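Endia Adds Parcel Trade Service for Independent Bookshops and Small Presses

2026-10-05 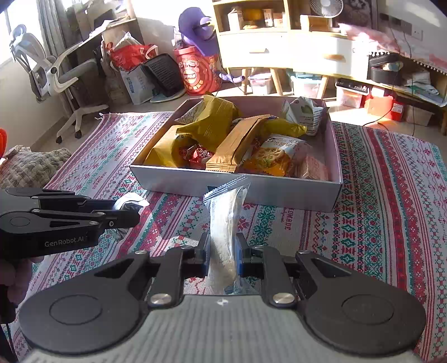

A clear packet with a crimped top seal, beside a shallow box of packaged snacks.

Endia, the book distributor, has opened a parcel trade service for independent bookshops and small presses. The service accepts mixed orders from four copies upward and ships them under a single invoice. It replaces the carton minimum that has applied to all trade accounts until now.

At launch the catalog holds 3000 titles from 155 publishers. Fiction in translation, poetry and short story collections make up the largest part of the list. Reference works and illustrated hardcovers over the standard parcel weight stay on the existing pallet service and must be ordered separately.

Orders are placed through Skelodon, the company's stock and ordering system. Skelodon shows copies on hand, copies reserved and the expected date of any reprint. A shop may combine titles from any number of publishers in one order. Titles that are out of stock are held as back orders for 90 days unless the shop cancels them, and no shipping is charged when they are sent later.

The trial of the service began in June with shops in Jovska and Kiani. During the trial, 800 parcels were shipped. Two changes were made as a result. Jacketed hardcovers are now wrapped individually, and the packing slip lists titles by author instead of by stock number.

"Our smaller accounts were ordering less often than they wanted to in order to reach the carton minimum," said Mimoza Georgiou, head of trade sales at Endia. "A shop that needs two copies of a novel for a reading group can now order them with the rest of its week's stock."

Publishers joining the service supply a metadata file and an initial stock of each title. Advance reading copies can be sent in the same parcels as paid stock. They are listed at zero value on the invoice and marked as not for resale.

Adeel Zaidi, who manages the publisher accounts, said that presses would receive sales reports by title and by shop region. "Most of them have had one combined figure at the end of the quarter," he said. "The new report is monthly and separates returns from sales."

Returns are accepted between three and 12 months after the invoice date. Books must be in resalable condition and must not carry price stickers. Credit is applied to the account once the return has been checked at the warehouse. Signed copies are firm sale.

Existing trade customers do not need to open a new account. The parcel option will appear on the order page after the next login. New shops should submit a trade application with proof of business address.

Media contact: Bushra Cheema, Communications, Endia
Trade applications: Jawad Siddiqui, Customer Accounts, Endia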